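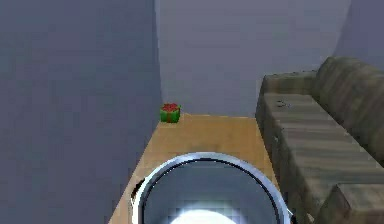
Brudwood Home Practice Pack: what you are paying for

The Practice Pack is a simulated apartment you run your robot in before you sign for a real one. It has wood floors, gray walls and a sofa with a long stretch of floor beside it. There is a green gift box with a red bow in the corner, for robots that need a goal in life.

A seat costs $371 a year. A crew of 3 should budget for 3 seats, however good they are at sharing passwords.

Tabletop add-on: $506, one time

Driving to a corner is the cheap part. The add-on is for buyers whose robot has an arm and whose manager has asked what the arm is for. It puts a glossy wooden table in the same apartment, with a plate and a clear glass bottle lying on its side. Glass is a fine thing to practice on at these prices.
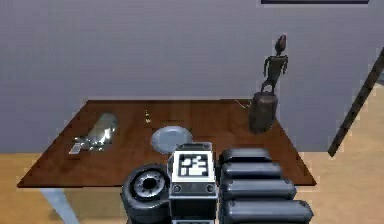
Most customers buy the base pack first and come back for the add-on in October, when there is money left that has to go somewhere. We have no objection. The add-on needs Berance 2 or later, and it will not load on the Jurngate viewer, which plays recordings only.

Not included: the robot, a computer to run it on, and the meeting where you explain why the robot costs more than the sofa.

Quotes are good through the end of the month. Resellers order through Brynjólfsdóttir.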